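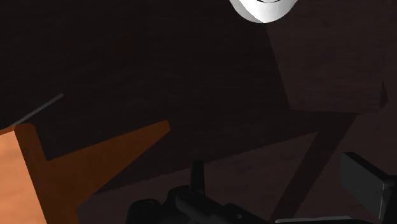
A subscriber wrote to the list on 2022-10-01:

> Has anyone evaluated the Catance scene kit for wrist-view work?
> We have the quote from Sendadari and it is reasonable, but the
> sample renders on their page are all evenly lit and I can't tell
> what the lower end of the lighting range looks like. Also
> interested in whether the gripper model can be swapped, and
> whether the seat licence covers a headless render node. We are
> on the Tastitero simulator, current stable branch.

We have been running Catance on Tastitero since April. Answers in the order asked.

Lighting. The range goes lower than the sales page suggests. The render at the top of this message is from the dark end. The wall is close to black, the floor is a dark reddish-brown, and the brown slab with its diagonal leg has little separation from either. The orange wood and the white object still read clearly. The black gripper finger is visible against the floor, but I would not want to segment the rest of the gripper on colour alone. If your pipeline depends on a clean gripper mask, take the mask from the simulator and ignore the RGB for that purpose.

The lighting level is a single scalar in the scene config. It is applied after the per-object material randomisation, so a dark material under a low level gets darkened twice. We clamp the scalar at the bottom and accept the loss of variety. Sendadari support confirmed the order of operations and said it was intended. The manual is silent on it.

Scene content. The kit ships with 184 scenes. Object placement is randomised within each, and partial views at the edge of the image are common from the wrist camera. Large furniture parts can fill a good share of the view at steep angles. There is an option to reject a start pose if the target is out of view, off by default. Turn it on before generating anything in volume, or you will be filtering afterwards as we did.

Gripper swap. Supported, with reservations. The gripper is a separate asset and the mount transform is exposed. We replaced the stock one with our Hauser parallel model and needed 2 changes: the mount offset, and the collision mesh, which the importer simplified far too aggressively. Finger contact was unreliable until we supplied a convex decomposition by hand. The camera is parented to the wrist and not the gripper, so its view survives the swap, but check for near-plane clipping on any bulky housing.

Licence. One seat covers one workstation plus one headless node. Further nodes are charged separately. The licence check runs at process start only, so a long job will keep going if the licence server drops out.

Throughput. On our node, a batch of 100 episodes with RGB and depth takes roughly 2 hours. Depth accounts for most of that. RGB only is considerably quicker, but I have no figure recorded under the same settings and won't guess at one.

Known faults at our end: texture cache grows without limit unless the worker is restarted; the episode index is not written if the job is killed; segmentation IDs are not stable between scenes, so build your lookup from the names.

We will renew. The asset quality is adequate and the config format is sane. For anyone who only needs tabletop scenes under normal lighting, the stock Tastitero assets would do the job at no cost.

I can send the patched Hauser collision mesh off-list. It was exported against the April release and I have not tested it on anything later.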